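Dining table finish, oil or poly?
Home & Garden > Furniture

maplesyrup_427
Posted Thursday, 7:12 pm
Ok so I need opinions before I ruin this thing. I want to redo the top of our square wood table and I keep going back and forth.
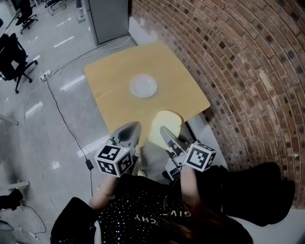

My sister swears by Prutetti oil (two coats, wipe, done), but the guy at the paint counter in Irnthorpe says oil on a table you eat at every day is asking for rings. I like the light color and don't want it going orange on me!

dustbunny3000
Poly. Water-based, satin. Oil looks great for a month and then somebody sets down a coffee mug.

Satby_Sue
Disagree with dusty. We've had oil on ours for years, and when it gets a ring I sand that one spot and wipe more on. Try that with poly, you'll be stripping the whole top.

dustbunny3000
Sure, if you enjoy sanding. I don't.

poonlake
Whatever you pick, test it on the underside first. Oil will warm up the color some. Water-based barely does.

maplesyrup_427
Ugh, now I'm leaning poly. Is 2 days enough before we eat on it?

Satby_Sue
Read the can. I'd still go oil :)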